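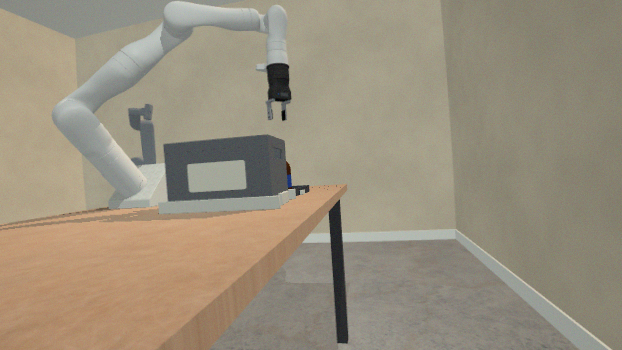 August, 7:40 pm, Istomville shop

Working on Sketden, sim side only. Changed the gripper offset in the config by 2 mm and reloaded both layouts. Joint limits load clean now. Physics step still drops after 1859 ticks, same as on the Emasthorpe laptop. Have not found out why.
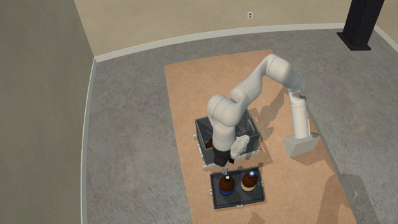 Floor layout first. I want the pick order set before I touch speeds. The storage box sits behind the tray, so any path to it has to clear the bottle caps. Plan is to start with the bottle with the blue band and keep 3 cm of lift over the rest. Still need grasp widths for both.

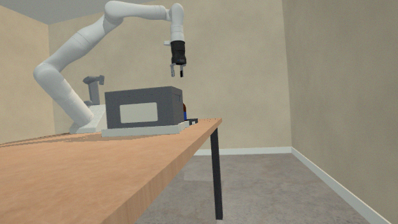 Table layout uses the Hoàng wrist file, unchanged. Ran the collision check twice and got 2 warnings, both on the forearm. The start pose has the open gripper above the gray box and a bit to its right, and I'd like it further back before the first move. Will edit the home pose and rerun.

To do: log the tick drop, rename the old configs.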